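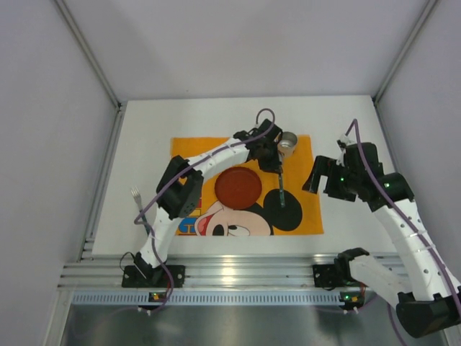
2 min read

1/ The Kistow Playhouse has confirmed the program for its autumn season of new short plays. The season opens in March and will be presented in the studio, with the main stage closed for rigging work until winter.

2/ Nine works have been selected, each running no longer than 30 minutes. They will be staged in three groups, with one interval per evening. Patrons may purchase a ticket to a single evening or a pass to the full season.

3/ The opening work is Lollska, written by Kaiwen Luo and directed by Olga Pacheco. It follows two sisters who return to a river town to settle their late father's debts and find that the neighbours remember him rather differently.

4/ Ms Pacheco has directed for the Playhouse on two previous occasions, most recently the touring production of The Grarkthorpe Letters. She will also lead the directors' workshop attached to the season.

5/ Lollska was first heard at a rehearsed reading last winter. Mr Luo has since rewritten the second half and removed one character altogether. Audience members who attended the reading will find a considerably quieter ending.

6/ Evening performances commence at 7 pm. Latecomers will be admitted between plays only. The studio has a single entrance beside the playing area, and we ask for patrons' cooperation on this point.

7/ Seating is unreserved. Patrons using a wheelchair, and those who require an aisle seat, are asked to advise the box office when booking so that a place can be held. A hearing loop is available in the two back rows.

8/ One performance from each group will be Auslan interpreted. These performances are marked in the printed program and on the booking page – please check before you select an evening, as exchanges are subject to availability.

9/ Two of the works contain strong language and one uses theatrical haze. Content advice for every title can be obtained from the box office. The third group is not recommended for children under 10.

10/ Concession prices apply to students, seniors, health care card holders and members of the performing arts unions. Proof of entitlement will be requested at the door. School groups should write to the education office before making a booking.

11/ The Playhouse will again accept unsolicited scripts once the season has closed. Writers should submit a complete draft with a one-page synopsis. Scripts sent before that time will be held unread until submissions open.

12/ Bookings are now open online and at the box office on the ground floor. The foyer bar will trade from 6 pm on performance evenings.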